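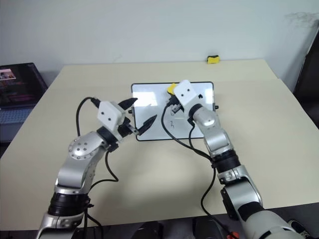
Visit report: Delline, Bragança site

The tour started at 10 a.m. in the finishing hall and took in the two automated cells, the packing line and the training room. Delline makes writing boards and office panels for schools. The cells were supplied by Nurkura and run on scheduling software from Wadard.

Before automation, final cleaning and inspection of boards was a bench job. An operator wiped the surface, tilted it to the light and set it on a rack, 500 times a shift when the order book was full. Shoulder and wrist complaints were the main reason for the change, according to the site guide. The 23 people who worked the benches are still employed. Five now look after the cells. The others moved to framing, packing and maintenance – most of them after a short course on site.

The work of the five is different in kind. They load fixtures, replace worn erasers, clear stops and decide what happens to a board the system will not pass. Teaching a new board size takes a morning. Two operators told us they miss the steady pace of the bench, and one said the stops are more tiring than the wiping was. Pay rose by one grade.

Some points remain open. Cable routing at the wrists is checked by hand at each shift change, and the check is still recorded on paper. Small boards go to the one manual bench that was kept. Night running is planned for February, with a single operator on call, and the staff side has asked for two.

The packing line is conventional and was stopped for a belt change during our visit.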